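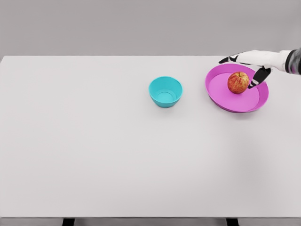

I gave up on the long tables in March, one Allton reader wrote on the back of our questionnaire, because there was always a coat on the chair and never anybody in the coat. I've quoted that line in every talk I've given on this project and I'm quoting it again now, since it gets at the thing our seat data kept missing. The chair she wanted was free by any sensible definition. She just didn't feel she could have it.

4.2 What people say when a seat is "taken"

So, back to the comments. We got 1551 questionnaires returned across the three libraries (Allton, Preltgate and Poltby) and 400 of them had something written in the open box at the end. I had expected complaints about the heating, and we did get those, pages of them! But seat claiming came up far more than we'd planned for, and in the end I went back and recoded the whole set with it as its own category.

The most common kind of comment is a rule. People love to tell you the rule. A notebook holds a seat for as long as it takes to get a coffee. A laptop holds it longer, as nobody would leave a laptop unless they were coming straight back (or so the reasoning goes – one Poltby reader argued the exact opposite, that a laptop left alone is a sign of somebody who has been gone ages and forgotten to worry). A single pen holds nothing at all. What I found striking is how firmly these were stated and how badly they matched from one reader to the next, even among people who had used the same room for years.

Then there's the matter of how much table a person gets along with the chair. Our questionnaire asked about seats only, and I wish we'd thought harder about that. On a large tabletop like the one in Figure 3, with the objects gathered in a loose row near the far edge on the right, most of the surface is there to use, and plenty of readers would still take the next table over if they could. Several said as much. The worry seems to be about joining somebody's table, whatever the amount of room left on it. Preltgate readers were the most relaxed about this, and I suspect that has to do with the building. The reading room there is narrow and you end up elbow to elbow whether you like it or not, so sharing stops feeling like a decision.

The walk-through records tell a similar story, although I want to be careful with them. Over the 24 walk-throughs we logged 3948 seat observations, each marked as occupied, held or free. "Held" meant belongings and no person. My co-coder and I agreed easily on the first and last of these and argued constantly about the middle one. Is a scarf over a chair back a held seat or a lost scarf? We settled on counting it as held if a newcomer would plausibly hesitate, which I know is a soft test. I can only say that we both hesitated at the same scarves most of the time.

Our original plan was to use the Lindgren scale for the whole thing and skip the comments. The scale asks readers to score how comfortable they'd feel in a set of short situations, and it's quick to fill in, and it gives you tidy numbers. It also assumes that everyone agrees the seat is claimed in the first place. In the pilot at Poltby, people kept writing in the margins next to the items: depends on the bag, depends on the time, depends if it's Thursday (there's a homework club on Thursday). After that I didn't trust the totals very much. We kept the scale in, and the scores are reported in 4.3, but I read them alongside the comments and I'd ask you to do the same.

One group I haven't said enough about is the people who do the claiming. They turn up in the comments too, mostly a bit sheepish. They know the coat is annoying. They also had a bus to catch that got them there early, or they can't work facing the door, or they went to look for one book and came back with six. A few were flatly unapologetic and said that if you want the window you should get up for it. I have some sympathy with both camps, having been in each of them during the course of this study – sometimes on the same afternoon.

What the comments can't tell us is how long a held seat stays held. The walk-throughs were spaced too far apart to follow any one chair, and asking readers to estimate their own absences went about as well as you'd imagine. Section 4.4 describes the smaller timing exercise we tried at Allton.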